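Packed lunches and the long way round to Dreva

Feb 6, 2018

I have become a walker, properly and a bit obsessively, and I want to tell you about the canal path.

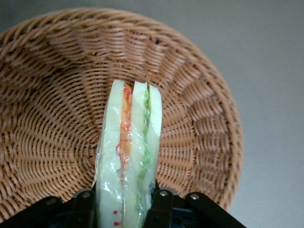 Orsolya Győri commented under my last post that I'd got the whole thing backwards, that you should start at the Dreva end and walk towards Prumden so the wind is behind you and the hill comes while your legs are still fresh. Well, I tried it on Sunday and she was completely right! I have been doing it the hard way since autumn.

It's 11 miles if you stick to the towpath and don't get tempted by the woods (I always get tempted by the woods). The first stretch is a bit dull, all back fences and allotments, but after the second lock it opens out and you get these huge flat fields with lapwings all over them. I could have stood there for an hour. It was freezing, mind you, and the mud past the old pumping station was right over my laces, so wear boots and not the silly trainers I set out in the first time.

Lunch was on the bench by the lock, the one with the missing slat. A sandwich eaten outdoors in February tastes better than almost anything I've had in a restaurant, and I will argue with anyone about that. Cheese and pickle, thick butter, brown bread. I've gone off flasks of soup, too much faff with gloves on.

Issa Mahasneh has asked about trains. You want the 228 bus from Prumden back to Dreva if you've left a car there, as the trains don't stop on Sundays until spring. It goes from outside the chemist and the driver will wait if he sees you running, or he did for me.

My step total for January, by the way, was nowhere near what I'd hoped, but I did 3,811 before breakfast this morning just going round the park in the dark, and I loved every one of them. Next weekend I'm trying the ridge above Skov if the ice has gone. Has anyone done it with a dog?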